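04/04/2020

# Visit to the Trerosow student robotics open day

The open day was held last August and I have only now typed up my notes. Our own club is planning a hand project, so I went mainly to see how another group had set theirs up and how they split the work between students.

Trerosow is easy to reach. The 777 bus stops at the main gate, and from there you follow paper arrows across the car park to the workshop building. Entry was free, but you had to sign in and were given a sticker with a visitor number. Mine was 1027, though I think the stickers were left over from another event. Coats and bags went on a rail in the corridor.

There were 9 projects on show over two floors. The ground floor had the wheeled robots, including Marulanda, a line follower that had been to two competitions, and a sorting machine made by the first years. The line follower drew the biggest crowd and I did not get close to it until the afternoon. The hand project was upstairs. It is called Bulimine and it is a final-year project with 4 students on it.

The task they have set themselves is short to write down. There is a table, a mat, a plate and a pear, and an arm with a five-fingered hand at the right-hand end. The hand has to deal with the pear without bruising it or pushing the plate about.
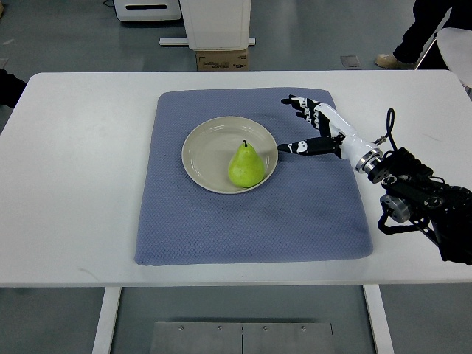
The students take turns in fixed roles. One runs the arm, one lays out the table, one writes the log and one checks the log against the recordings afterwards. They swap every hour. I was told the swap came in after the first term, when only one student knew how to start the arm and everything stopped when he had a cold.

The log is kept on paper first and then typed. Each line has the time, the starting position, the result and a remark. I read a few pages. The remarks are short, such as "thumb too low" or "came in from too far back". A try that fails gets the same amount of writing as one that works, and the teachers mark the log as well as the final demonstration.

I asked why they used real fruit. The answer was that they had begun with foam shapes, and the hand got good at foam. A real pear has a narrow top and a heavy base, and no two are quite the same. They buy them hard and change them when they start to go soft.

Starting positions matter a good deal. The pear may begin on the plate or next to it, and the two are logged as separate tasks. With the pear on the plate, the fingers have the rim to think about. With it standing on the mat, the approach is clearer but a light knock can send it over. 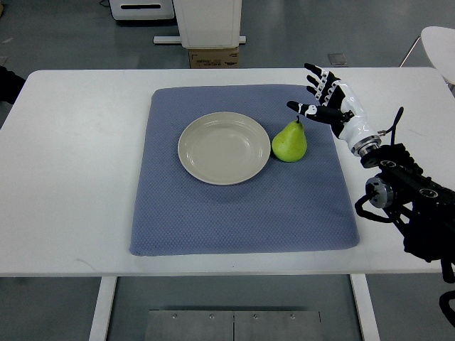
The control program is called Flulari and was written by an earlier year group. The present students have rewritten the part that opens and closes the fingers and left the rest alone. Their handover notes run to a thick ring binder, which visitors could look through. I copied down the contents page, as our club has nothing like it and we lose a lot each summer when people leave.

Tea was in the canteen at three, followed by a short talk on how projects are chosen. Students put in a one-page plan in the spring and get an answer within a fortnight. Plans that need a new machine are mostly turned down, and those that carry on an older project have a better chance.

I left at half past four. For our own project I have put down the paper log and the hourly swap to try first, and I have written to ask whether we can borrow a blank copy of their log sheet.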